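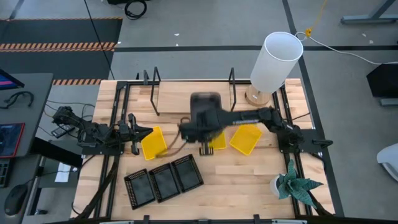

A reader wrote in to say that oiling a wooden top is a mug's game and I should just varnish the thing and get on with my life. Fair enough! But I've had a tin of Felline worktop oil on the go since May and I'm a bit smitten, so you're getting a review anyway.

I paid 26 quid for the small tin, which felt steep next to the Grustolo stuff I used before (thin, smelly, took forever to go off). Felline is thicker and you need far less of it. I rubbed it in with an old T-shirt one Sunday, left it twenty minutes, wiped off the extra and did a second coat after tea.
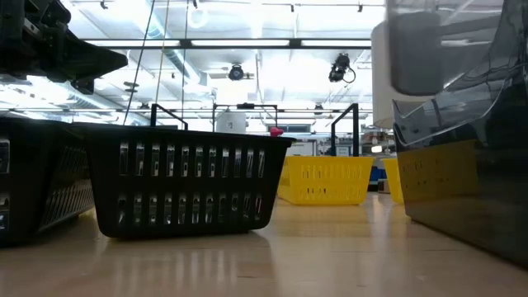
The lid is dreadful, mind. I bent a teaspoon and then a screwdriver getting it open, and it never shut properly again, so what was left went into a jam jar.

Tea rings wipe off. Red wine left overnight didn't, quite, though a rub with 345 grit... no, sorry, the pad says 345 but it's Kivex's own numbering, so go by feel – anyway, a light rub and a dab more oil sorted it.

Four stars. I'd buy the bigger tin next time, and I'd get someone else to open it.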